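본 사이트는 서비스 품질 향상을 위하여 쿠키를 사용합니다. 계속 이용하시는 경우 쿠키 사용에 동의하신 것으로 간주합니다. [동의] [설정 변경]

Clulinby 직물작업실 작업일지
12월, 골지 원단 재단 및 보관 정리

1. 작업 개요

금일은 Covlow에서 입고된 골지 원단의 상태를 확인하고, 손등 덮개용 본을 뜨기 위한 시험 재단을 실시하였다. 오전에는 원단 풀기와 중량 측정, 오후에는 재단과 시침 및 작업대 정리를 진행하였다. 지난번 일지에 기재된 골 방향 표시 문제는 이번 작업에서도 완전히 해결되지 않았으며, 해당 내용은 4항에 다시 적는다.

입고 원단의 중량은 포장을 제거한 상태에서 2,715g으로 측정되었다. 지관은 별도로 떼어 내고 측정하였다. 입고표에는 지관 포함 여부가 명시되어 있지 않아 Covlow 측에 확인을 요청하였으며, 회신이 오는 대로 재고 대장의 비고란을 수정할 예정이다. 회신 전까지는 위 수치를 기준으로 한다.

2. 원단 상태

겉면의 골은 전체적으로 고르다. 다만 말림 안쪽, 즉 지관에 가까운 부분에서 골이 눌려 납작해진 구간이 확인되었다. 눌린 구간은 펼쳐서 평평하게 두었고 다림질은 하지 않았다. 이전 입고분에서 스팀을 가한 뒤 골이 벌어져 원래 폭으로 돌아오지 않은 일이 있었으므로, 당분간 골지 원단에 대한 스팀 사용은 보류한다.

원단 끝은 재단선 쪽으로 말리는 성질이 강하다. 시접을 좁게 잡으면 시침하는 동안 끝이 안으로 접혀 들어가 바늘땀이 한 겹만 잡는 경우가 생긴다. 오늘 처음 재단한 조각에서 같은 문제가 발생하여 해당 조각은 폐기하지 않고 연습용 상자에 넣어 두었다. 상자 뚜껑에 붙은 이름표가 떨어져 새로 붙였다.

함께 사용할 민무늬 원단은 Grarnomus 재고에서 꺼냈다. 골지와 비교하면 두께감이 적고 표면이 매끈하며, 같은 힘으로 당겼을 때 늘어나는 방향이 다르다. 두 원단을 한 솔기에서 잇는 경우 골지 쪽을 아래에 두고 박는 것이 작업하기에 수월하였다. 반대로 놓았을 때는 골지 쪽이 밀려 끝에서 길이가 맞지 않았다.

3. 시험 재단

본은 Lo 본을 그대로 사용하였다. 골을 세로로 놓은 것, 가로로 놓은 것, 사선으로 놓은 것까지 3종을 재단하였고, 각 조각의 안쪽 모서리에 초크로 방향을 표시하였다. 초크 표시는 골 위에서 끊겨 보이므로 짧은 선보다 점을 여러 번 찍는 편이 읽기 쉽다.

재단한 조각은 둥근 받침 위에 씌우고 가장자리에 200g 추를 달아 늘어짐을 살펴보았다. 세로로 놓은 조각은 폭 방향으로 잘 늘어나 받침을 감싸는 데 무리가 없었으나, 추를 뗀 뒤 가장자리가 물결 모양으로 남았다. 가로로 놓은 조각은 가장자리가 안정적이었지만 받침의 높은 부분에서 들떴다. 사선으로 놓은 조각은 한쪽으로 비틀려 이번 용도에는 적합하지 않은 것으로 판단한다. 다음 작업에서는 세로와 가로 2종만 다시 재단하기로 한다.

실은 원단과 같은 계열의 짙은 색을 사용하였다. 색이 너무 비슷하여 시침실을 뜯을 때 본 바느질과 구별되지 않는 문제가 있었다. 시침은 앞으로 흰 실로 통일한다. 시침실은 서랍 둘째 칸에 있으며, 남은 양이 적어 구매 요청서에 함께 기재하였다.

4. 골 방향에 관한 기록

골의 방향은 평평한 작업대 위에서 맞추더라도 곡면에 씌우면 달라진다. 본에 직선으로 그려 둔 기준선만으로는 완성 상태를 예측하기 어려우며, 양 끝을 고정한 뒤 가운데에서 골이 어느 쪽으로 밀리는지를 별도로 기록할 필요가 있다.

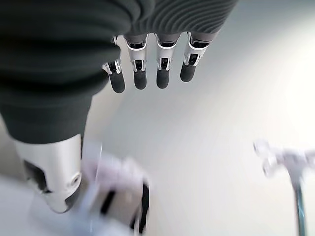
골지 덮개의 마감 기준은 골 사이 간격과 휘는 정도를 함께 보는 것으로 정한다. 간격만 재면 곡면 가운데에서 골이 한쪽으로 몰린 것을 놓치기 쉽다. 목표로 삼을 모양은 손등을 덮은 짙은 회색 원단과 같이, 가는 골이 서로 나란한 상태를 유지하면서 손등을 가로질러 완만하게 휘는 것이다. 골마루를 따라 옅은 빛이 맺히는 것도 확인에 도움이 되므로, 검사 시에는 조명을 옆에서 비추고 빛의 선이 갑자기 꺾이거나 끊기는 곳을 초크로 표시한다. 민무늬 원단은 이러한 선이 없으므로 골지와 맞닿는 부근의 주름과 음영을 따로 살핀다.

검사표에는 기존의 '폭'과 '길이' 항목 아래에 '골의 휨'을 추가하였다. 표기는 양호, 보통, 재작업으로 하며, 재작업으로 분류한 조각에는 위치를 그림으로 남긴다. 말로만 적은 이전 기록은 어느 쪽 가장자리를 가리키는지 알 수 없는 것이 많았다.

5. 보관 및 정리

골지 원단은 접지 않고 지관에 다시 말아 선반 위 칸에 두었다. 겉면이 바깥을 향하도록 말았으며, 끝은 테이프 대신 넓은 면 끈으로 묶었다. 테이프를 사용한 이전 원단에는 접착제가 골 사이에 남아 있다. 민무늬 원단은 접어서 아래 칸에 보관한다.

재단 가위는 사용 후 보풀을 닦아 제자리에 걸었다. 골지 원단은 자를 때 보풀이 많이 떨어지므로 작업 후 가위 축 부분까지 닦을 것. 작업대의 초크 가루는 마른 솔로 먼저 털고 젖은 천을 사용한다. 순서가 바뀌면 얼룩이 남는다.

6. 미결 사항

Covlow 입고표의 지관 포함 여부 확인.
흰 시침실 구매 요청 처리 여부 확인.
Lo 본에 곡면용 보조선 추가. 보조선의 위치는 다음 시험 재단 후 결정한다.
눌린 구간의 골 회복 상태 확인. 회복되지 않을 경우 해당 구간은 안감 시험용으로 전환한다.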